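Why Does Stuff Pile Up on Tables?

A guide to flat surfaces, for anyone who has ever been told to clear one

Every home has a table that is supposed to be for eating. Go and look at yours. If it holds plates and nothing else, congratulations, and please check that you are in the right house.

Most tables hold a plate, a library book, one sock, a pen that has never worked and a plant. Grown-ups call this "a mess" when it is yours and "I'm getting to it" when it is theirs. Either way, there are reasons it happens, and some of the reasons are pretty interesting.

What makes a table so tempting?

Start with gravity, which pulls everything toward the middle of the Earth. When you come in the door holding a backpack, a cup and half a sandwich, gravity is pulling on all three, and your arms are getting tired of arguing. You look for something to push back on that stuff so you don't have to.

The floor would do the job. The trouble with the floor is that you have to bend down to it, and later you have to bend down again to get your sandwich, which by then may belong to the dog. A table sits near the height of your elbows. You can let go of things without bending at all. For a lazy human (all of them), this is perfect.

A table is also flat, so round things mostly stay put and nothing slides off unless the cat is involved. Try leaving your cup on a slope sometime. Use an empty one.

Why does one thing turn into ten?

Put one book on a clean table and it looks odd. Someone will probably ask about it. Put a book on a table that already has mail and a hat on it, and no questions will be asked. The hat has made it okay.

Mahsa Nouri teaches a class of eight-year-olds at the Panganiban School, and in June her class tried this out on purpose. They cleared a table in the hallway and watched it. For two days it stayed empty. Then Ms. Nouri set down a single glove. By lunch the glove had company: a lunch box, a drawing of a horse and somebody's other shoe. At the end of the week the class counted everything on the table and got to 116 things, 50 of which were pencils.

You can do the same test at home. Be ready for your family to be mad about the glove.

Things that live there and things that are visiting

Here is a trick for looking at any crowded table. Sort what you see into two groups.

Residents are the things that stay. A plant is usually a resident. It isn't going anywhere on its own, and it likes to be near light, so people find it a spot and leave it. A lamp is a resident. So is the bowl of keys that don't open anything.

Visitors are the things that are only stopping by. Forks, spoons, plates and cups should be visitors. They come out of the drawer or the cupboard, do their work, get washed and go home. A book is a visitor too, although books are bad at leaving.

Trouble starts when a visitor stays so long that you stop seeing it. Your brain does this all the time. It pays attention to new things and gets bored with old ones, so after a few days the spoon by the window might as well be painted on. Scientists call this getting used to something "habituation," a long word for not noticing your own spoon.

Trays: a table for your table

A tray looks like the dullest object in the kitchen. It is a flat thing that you put on another flat thing. But look at the edge. Most trays have a rim that sticks up, and that little wall does two jobs. It stops things from sliding off when you carry them, and it draws a line. Whatever is inside the line goes together. Whatever is outside the line is on its own.

That means a tray can move a whole pile in one trip. Load it up, walk slowly and don't look at the television.

Of course, a tray can only help if somebody puts something on it. Quite often the tray becomes one more thing on the table, taking up the most space and doing the least work, like an uncle on a couch.

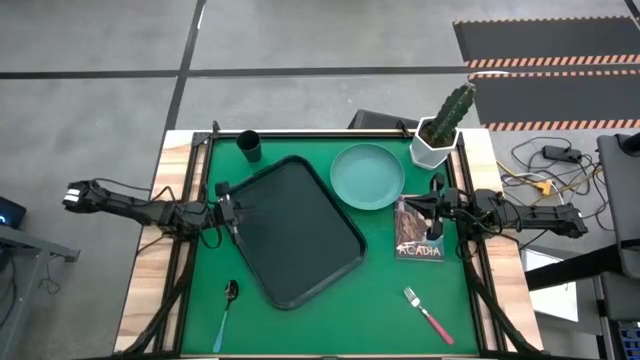 Visitors and residents: a spoon, a fork, a plate, a cup, an empty tray, a book called "ACADIA" and one tall cactus.

A cactus makes an excellent resident, by the way. Many kinds store water in their thick stems, so they can go a long time without a drink and they never complain about dinner. The ribs that run up a tall cactus work like the folds of an accordion. When the plant takes in water, the folds spread and the stem gets fatter. When it uses the water up, they close in again. Plenty of cactuses also have spines, so reach around one and never over it. You will only forget this once.

So how do you clear a table?

People have different methods. Bijan Shojaei, who runs the Kulbridge Children's Museum and owns a very large desk, uses what he calls the Trip Rule: you can't leave the room with empty hands. Going to the kitchen? Take a cup. Going to bed? Take the book. He says it works well, and also that he has walked to the bathroom carrying a fork.

Another way is to go by kind. Collect everything you eat with and put it all on the tray. Carry the tray to the sink. Come back for the things made of paper. Anything left over is either a resident or a mystery.

The third way is to slide everything to one end and say you're finished. This has been tried by children in every country on Earth. Grown-ups can spot it from the hallway.

Try it yourself

Pick a table. Draw it on a sheet of paper as if you were a bird on the ceiling, and mark each thing with an R for resident or a V for visitor. Wait two days and draw it again. Circle every V that hasn't moved.

Then show your drawings to whoever is in charge of the table. If most of the circled things turn out to be theirs, be kind about it. Stand near the door, too.

Words to know

Gravity: the pull that brings things down, including toast.
Habituation: getting so used to something that you stop noticing it.
Rim: the raised edge around a plate or a tray.
Surface: the outside or top of a thing, where the glove goes.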